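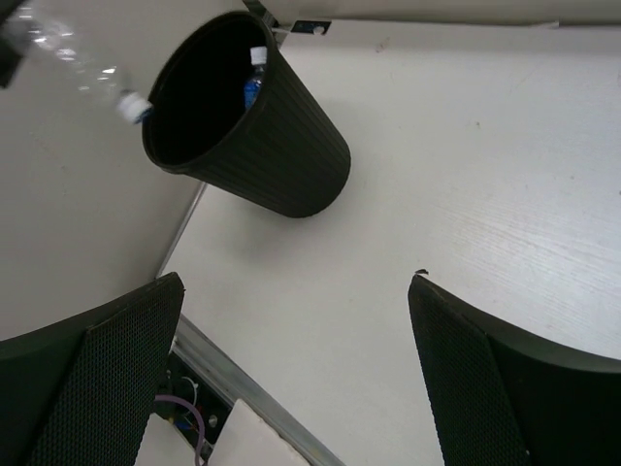
3.2 Looking after the wrist and finger pads

Figure 4. Bottle-to-basket task on the Drikon cell, from the wrist camera. One bottle with a blue label is already in the basket and a clear one is held at the mouth. The dotted mesh of both finger pads is in view, as is a small chip near the tip of the right finger.

We were surprised by how much of our success with Drikon came down to plain upkeep, and we are glad to give it some room in this paper. The wrist camera turned out to be a wonderful inspection tool. Both pads sit in the lower part of every image (Figure 4), so wear can be followed from the task recordings themselves, with no need to stop the arm and take the fingers off.

Each working day began with a wipe of both pads using a lint-free cloth, then an open-and-close cycle with nothing between the fingers. We saved one wrist image at the widest opening and laid it over the reference image from February. The Tazi script flags any change in the outline of a finger tip. Small chips on the upper edge, such as the one in Figure 4, were logged and left alone as long as the mesh surface was whole. A pad with torn mesh was swapped, and the gripper zero was set again before the next trial.

Cables got the same care. The purple cable beside the aluminum rail runs in a loop through the recessed gap, and we checked the loop by hand after every 94 trials – a tight loop was eased before work went on. Screws on the rail and on the wall bracket were checked at the same time.

Over 1000 trials we changed the pads 4 times. The longest stop for upkeep lasted 108 minutes, most of it spent on a new wrist calibration in Cellitau. We would love to see that step get shorter, and Section 5 describes a first try at the Bromidcombe site.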